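Journal > Family > Town stories

My grandmother's move to Drestby

My grandmother came to Drestby when she was 11, and for the rest of her life she told people she was from Vikport. The two towns are a short ferry ride apart. In Drestby that was enough to make you a stranger, and she seemed to like it that way.

Her father had taken a job at the Fumwood mill, which made crates for the fish trade. The family got two rooms over the mill office, with a stove that burned scrap from the saw floor. She said the whole place smelled of sap in summer and smoke in winter. The mill whistle went at 6 in the morning and she never needed a clock until the mill closed. Even after that she was up at 6, sitting at the table with the radio low.

School was hard for her at first. The Vikport children had been taught to write with a slant and the Drestby children had been taught to write straight, and she was made to start over. I have one of her copybooks from that year. The first pages lean and the last pages don't. In between there is a stretch where every word seems to be deciding.

She left school early and went to work for Mr. Özkan, who ran the grocery across from the landing. She weighed out flour, sugar and dried peas, and kept the credit book. She told me that half the town was in that book at one time or another and that she never repeated a name from it. I tried to get one out of her when I was in high school. She changed the subject to peas.

The shop is where she learned to cook, mostly from listening to customers. She wrote down what they told her on the backs of invoices. A recipe might say "butter, as for Mrs. Dewulf" and nothing else, and you were supposed to know how much butter Mrs. Dewulf bought. My cousin Wim Dewulf is from that family and he has no idea either. We have guessed at it for years. I use more than he does.

I cook from those invoices a few times a month. I've changed some things. She did beans on the back of the stove all afternoon and I don't have the patience. She also salted everything at the end, at the table, and I salt as I go.
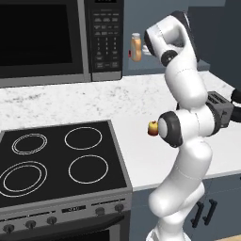
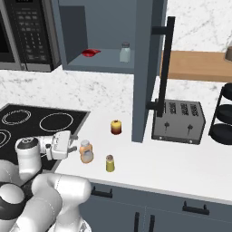
After the mill closed

The mill shut in September, the year my mother started school. My great-grandfather had been retired a while by then, but he walked down to see the gates locked and came home without saying anything. A lot of families took the ferry to Vikport for work and some of them stayed there. My grandmother could have gone back too. She had a sister there with a spare room. She said she didn't want to learn to slant her letters again.

The mill building stood empty for a long time. I remember broken windows on the river side and a chain across the road. Then Nikola Kwiatkowski bought it and put in a boat repair shop, and he is still there. Last fall he let me go up the back stairs to the two rooms. One is full of paint cans. The other has the stove pipe hole still in the wall, covered with a tin plate. The window looks straight at the landing, so she would have seen every ferry come in.

Nikola gave me a wage ledger he had found behind a partition. My great-grandfather's name is on nearly every page, in the same brown ink, and beside it the number of crates his crew turned out. The best week was 1,000 even. I don't know if that was a real count or if somebody rounded it up to please the office.

I've put the ledger in the box with the copybook and the invoices. My mother wants to go through it with me when she visits, and she thinks she can read some of the names I couldn't.

Contact | Copyright, all text by the author | Back to top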